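Gulten Household Textiles Forum
Topic 3505: Finishing the lower edge of a hung white sheet

Yule_116
Members are asked to advise on a large white sheet hung over a smooth floor. The lower edge is loose and rumpled. Is a weighted hem recommended, or would pressing be sufficient?

Brurard Linen Desk
Our position is that pressing should be tried first. Weights pull on a light fabric and may distort the weave over time. Please press while the cloth is slightly damp.

hulton_rooms
I must respectfully disagree. Pressing does not hold on a sheet of that size. A chain sewn into the hem is standard practice in our rooms, and we have not recorded any distortion.

Brurard Linen Desk
The chain is acceptable for heavier cotton. For a sheet that lets light through, we would still advise against it – the chain will be visible in the hem.

Yule_116
Thank you both.

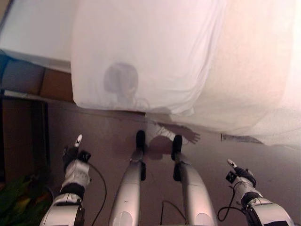
Page 8

hulton_rooms
The soft diagonal folds at the left suggest uneven tension along the top edge. I would recommend rehanging the sheet before any decision is made on the hem. My advice on the chain is unchanged.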